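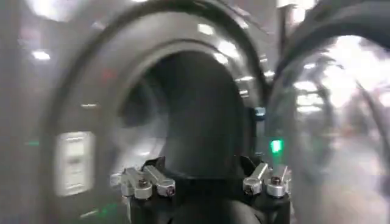 le rond gris, avec le trou noir au milieu

Forum > Maison et entretien > Lave-linge, sèche-linge > Odeur de moisi, je craque

mirabelle54
Bonsoir tout le monde, je poste ici en désespoir de cause. Machine à hublot, achetée chez Courtois, et depuis octobre le linge sort avec une odeur de cave. Pas tout le linge. Les serviettes surtout, et les torchons. Déjà fait : cycle à vide à 90, vinaigre blanc dans le bac, bicarbonate dans le tambour, tiroir à lessive démonté et brossé. Mieux pendant deux lavages et puis ça revient. Je lave presque tout à 30, lessive liquide, adoucissant de temps en temps. Vous feriez quoi ?

tonton_bricole
Le filtre de la pompe, tu l'as ouvert ? En bas à droite en général, derrière une petite trappe. Serpillière et plat à gratin dessous avant de dévisser, sinon tu inondes tout. Moi j'y ai trouvé une chaussette de bébé, trois élastiques et une espèce de pâte grise qui puait la vase.

mirabelle54
Ah non, jamais ouvert. Je ne savais même pas qu'il y en avait un, honte à moi. Je regarde demain matin.

Solène_k
Arrête l'adoucissant. Tout de suite. C'est gras, ça tapisse tout, et les serviettes n'absorbent plus rien en plus. Et 30 degrés tout le temps c'est le problème numéro un, la lessive liquide à froid ça fait de la gelée dans les tuyaux.

jp.lavoir
Bof, le coup de la gelée... Je lave à 30 depuis des années, adoucissant compris, zéro odeur. Par contre je laisse la porte ouverte en permanence et le tiroir aussi. Pour moi c'est 90 % du sujet. Les gens referment parce que c'est plus joli dans la cuisine.

Solène_k
@jp.lavoir tant mieux pour toi mais tu as peut-être une eau douce, ou tu mets la bonne dose. La plupart des gens remplissent le bouchon à ras bord. Mirabelle tu mets combien ?

mirabelle54
Euh. Un bouchon. Plein :(

Solène_k
Voilà.

tonton_bricole
La moitié suffit largement, même avec du linge bien sale. Et passe en poudre pour le blanc, il y a un agent de blanchiment dedans qu'on ne trouve pas dans le liquide. Ça change tout sur les torchons.

Hervé Gilbert
Bonjour. J'ai réparé de l'électroménager pendant 20 ans, alors quelques remarques, en vitesse je suis sur mon téléphone.
Le vinaigre : allez-y doucement. Un verre une fois de temps en temps, bon. Un demi-litre à chaque lessive, non, les caoutchoucs n'aiment pas du tout. J'en ai changé des joints devenus poisseux.
Vinaigre et bicarbonate ensemble : ça mousse et puis c'est tout, les deux se neutralisent. Et jamais de vinaigre avec de la javel, dangereux, je le redis à chaque fois.
Le joint du hublot : il faut écarter le pli avec les doigts et regarder en bas. C'est là que l'eau stagne. Points noirs = moisissure. Chiffon, eau savonneuse, on rince, on sèche.
Ensuite seulement le cycle à 90 à vide, avec de la poudre, sans prélavage.

jp.lavoir
Pas d'accord pour le vinaigre. Ma mère en met à chaque lessive depuis toujours et son joint est comme neuf.

Hervé Gilbert
Tant mieux pour elle. Moi je vous dis ce que je voyais en atelier. Les machines qui vont bien, on ne me les apportait pas, c'est vrai aussi.

jp.lavoir
Bon, on est d'accord là dessus au moins.

pivoine
Je m'incruste, même souci ici avec une Paninley, et en fait c'était pas la machine du tout !! C'était l'évacuation. Le tuyau était enfoncé beaucoup trop loin dans le conduit et ça remontait. Si ça sent aussi quand la machine est arrêtée depuis plusieurs jours, allez voir de ce côté. Le plombier a remonté la crosse et mis un siphon, 124 euros avec le déplacement, ça fait mal mais plus rien depuis.

tonton_bricole
124 pour une crosse, aïe. Mais oui bonne piste, j'y avais pas pensé.

mirabelle54
Retour du matin. Filtre ouvert. Je vous épargne les détails, disons une pièce de 2 centimes, un bouton de chemise et une matière. Joint : des points noirs tout en bas, dans le pli, exactement comme dit Hervé. J'ai frotté avec une vielle brosse à dents, ça part à moitié. Je fais le 90 à la poudre cet après-midi.

Solène_k
Bravo ! Pour ce qui reste dans le pli, un chiffon imbibé de percarbonate dilué dans l'eau chaude, posé dans le pli, tu laisses une petite heure. Gants obligatoires. Et tu rinces bien.

rukette
Quelqu'un a essayé les pastilles Rukbridge ? Ma voisine ne jure que par ça, j'hésite vu le prix.

jp.lavoir
C'est du percarbonate avec du parfum. Lis la composition au dos.

rukette
Ah. Ok merci. Donc je prends le seau de percarbonate.

pivoine
Moi je les ai eues en promo chez Onside, ça marche mais pas mieux que le reste. Le parfum est très fort, mon mari m'a demandé si on avait changé de canapé.

tonton_bricole
Autre truc que personne n'a dit : les serviettes elles-mêmes. Si elles ont pris l'odeur, la machine peut être nickel, elles vont continuer à sentir dès qu'elles sont humides. Faut les refaire à 60 minimum, tambour pas trop chargé, et séchage dehors si possible. Pas en boule dans le panier pendant deux jours.

mirabelle54
La boule dans le panier, c'est mon fils. Je transmets.

Solène_k
60 ok pour du coton. Pas pour les microfibres hein, attention aux étiquettes.

jp.lavoir
Et on sort le linge dès que c'est fini. Le départ différé la nuit, avec le linge qui attend jusqu'à 8 h, c'est pas terrible.

mirabelle54
Mais les heures creuses...

jp.lavoir
Tu règles pour que ça finisse au moment où tu te lèves. Chez moi fin à 6 h 30, je vide avant le café.

mirabelle54
Bon, des nouvelles. Après le 90 + les serviettes refaites à 60 : plus d'odeur à la sortie. Je ne crie pas victoire, on verra dans deux semaines. Demi-dose, porte ouverte, plus d'adoucissant. Les serviettes sont un peu rêches par contre.

Solène_k
Secoue les bien avant d'étendre, ça aide. On s'habitue.

pivoine
Moi je ne m'habitue pas, j'en remets un fond une fois par mois, chut.

Hervé Gilbert
Pensez à refaire le filtre tous les deux ou trois mois, et un cycle chaud par mois. Si les points noirs reviennent malgré tout, le joint se change, mais prenez bien la référence complète sur la plaque signalétique avant de commander, d'une série à l'autre ce n'est pas toujours la même pièce.

mirabelle54
C'est noté, merci Hervé, et merci à tous. Je reviens dire si ça tient.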